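How to fold pillowcases and tea towels on the bed

If you don't have a laundry table, the bed is the best folding surface in the house. It's wide, it's a reasonable height, and clean washing on clean bedding doesn't pick anything up. The method on this page is for flat rectangular pieces: pillowcases, tea towels, hand towels, cloth napkins and plain cotton covers. Fitted sheets are a different job and have their own page.

What you need

A bed with the covers pulled straight
The clean washing, completely dry
Somewhere to put the finished stacks (a chair, a drawer, the other end of the bed)

You don't need a folding board. I bought one years ago and it lives behind the wardrobe.

Before you start

Check that everything is dry, including the seams. Pillowcases hold damp along the hem and in the two bottom corners, and a pillowcase folded damp will smell musty by the end of the week. Push your fingers into the corners. Anything cool to the touch goes back on the airer.

Pull the sheet or doona cover reasonably flat. It doesn't have to be smooth like a hotel bed, but a big ridge under the cloth will throw the fold off. Small wrinkles make no difference.

Sort by type first and by colour second if you care about colour. I make one heap for pillowcases and one for everything from the kitchen. Mixing them means changing the fold every few pieces, and that slows you down more than the sorting does.

Step 1. Lay the piece down

Hold it by two corners on a long side, give it one firm shake, and let it drop onto the bed with the long side facing you. Shaking takes out most of the creases from the machine. Lay it well in from the side of the mattress. Near the side the bed curves away and the cloth slides with it.

Step 2. Smooth it

Start with a flat hand in the middle and push out towards each corner. Pull the corners square as you get to them. If one side keeps bunching, lift that side completely off the bed and lay it down again. Pushing at a bunched edge only moves the folds somewhere else.

With pillowcases, check that the inside flap is lying flat before you go on. If it's twisted you'll feel a lump near the opening.

Step 3. Fold lengthwise

Take the edge furthest from you and bring it down to the edge nearest you. Match the corners first, then run your hand along the fold. For tea towels that's enough. Pillowcases get folded the same way a second time, so that you have a long narrow strip.

Old cottons have often gone out of square in the wash. If the corners won't match, match the folded edge and let the raggedy side go inside the next fold, where it won't show.

Step 4. Fold in thirds

Bring one short end two-thirds of the way along, then fold the other end over the top. Press down with both palms for a moment. You should have a small flat parcel that holds together when you pick it up.

If your drawer is shallow, fold in half instead of in thirds and stack the pieces flat. If it's deep, thirds are better – the parcels will stand on their edge and you can see all of them at once.

When to stop and smooth again

The usual mistake is starting the lengthwise fold while one side is still creased up. The cloth gets thicker with every fold, so a small bunch at step 2 is a fat lump by step 4.
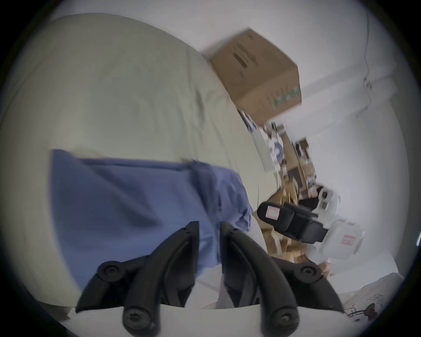

Blue cloth on a sage-green sheet, its right side still bunched. Go back to step 2 before folding.

Getting the stacks away

Put each finished piece down with the rounded fold facing the same way. When the heap is done, carry the stack with one hand underneath and one on top. My sister-in-law Ngozi rolls her tea towels and stands them in a basket, which suits an open shelf. In a drawer I find the rolls come undone.

Pillowcases can go inside one of their own set. Fold the sheets and all but one pillowcase, then slide the lot into the last one and fold the open end under. The linen cupboard stays tidier and you can grab a full set in the dark.

Some common problems

The cloth slides around. A satin or very smooth cover underneath will do this. Spread a bath towel on the bed and fold on top of that.

The parcels are all different sizes. Brands vary, and so does shrinkage. Choose the width of your drawer as the target and adjust the thirds to fit it.

There are hard creases that won't smooth out. The load sat too long in the machine. A light spray of water and ten minutes on the airer will usually fix it – or iron it, if it's going on the good table.

Your back hurts. Low beds are hard on anyone tall. Kneel on a cushion beside the bed, or sit on it and fold on the space next to you.

Question from a reader

Kelechi Uzor wrote in February to ask whether microfibre cloths can be folded the same way. They can, but keep them in their own pile. Microfibre catches lint from cotton towels, and once it's full of fluff it leaves streaks on glass. I fold mine in half and in half again, with no thirds, and keep them under the sink.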